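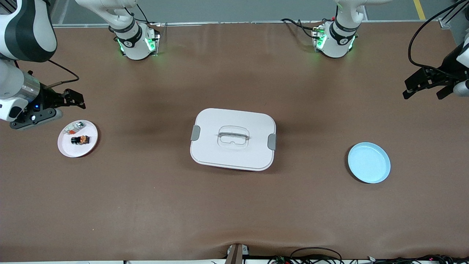 What is the new Okitz kit for? It measures the series resistance of electrolytic capacitors while they are still soldered to the board.

News > Test and Measurement > Kits

Okitz adds in-circuit ESR meter kit

Print this item | E-mail this item

Okitz has started shipping a kit for an in-circuit ESR meter, sold under part number 3802. It replaces the company's older analog meter, which went out of production in July when the supply of panel movements ran out.

The new design drives the capacitor with a 100 kHz square wave at a level low enough that silicon junctions on the board do not conduct. The voltage across the part is picked up with a separate pair of leads, so the resistance of the test cables drops out of the reading. After a synchronous detector and a low-pass filter, the signal goes to the converter of a small microcontroller, and the result is shown on a two-line character display. Resolution is 0.01 ohm on the low range. The high range goes up to 99 ohms.

Input protection was the weak spot of the analog version, and most of the meters that came back for repair had been connected to a charged capacitor. The 3802 has a pair of anti-parallel rectifiers across the input, followed by a series film capacitor rated at 300 V. Okitz still tells users to discharge large filter capacitors through a resistor first - the clamp is meant for accidents and will not survive repeated use on a mains supply.

Two printed circuit boards are included. The main board uses through-hole parts only, apart from the analog switch, which is a 14-pin surface-mount type and comes already soldered. The second board holds the display and three push buttons. Builders who prefer a bench enclosure can mount the display board up to a foot away on ribbon cable.

Calibration takes a few minutes and needs no other instruments. The leads are shorted for the zero setting, then clipped to a 1 percent resistor supplied with the kit. Both values are kept in non-volatile memory. There is no trimmer on the board.

The test leads were developed with Prurcombe, which also sells them separately. They end in spring-loaded tips, two per probe, and plug into the meter with standard 4 mm connectors. Older Okitz leads fit mechanically but have only one conductor per side, so readings below 0.1 ohm will be too high with them.

Power comes from two AA cells and a step-up converter. The meter switches itself off after five minutes without a reading. Rechargeable cells can be used, but the low-battery warning has to be changed in the setup menu or it will come on too early.

Firmware source and the schematic are available for download. The build guide, document 1364, covers assembly and a short table of typical ESR values by capacitance and working voltage. Owners of the analog meter can buy the bare boards and programmed controller without the case.

Print this item | E-mail this item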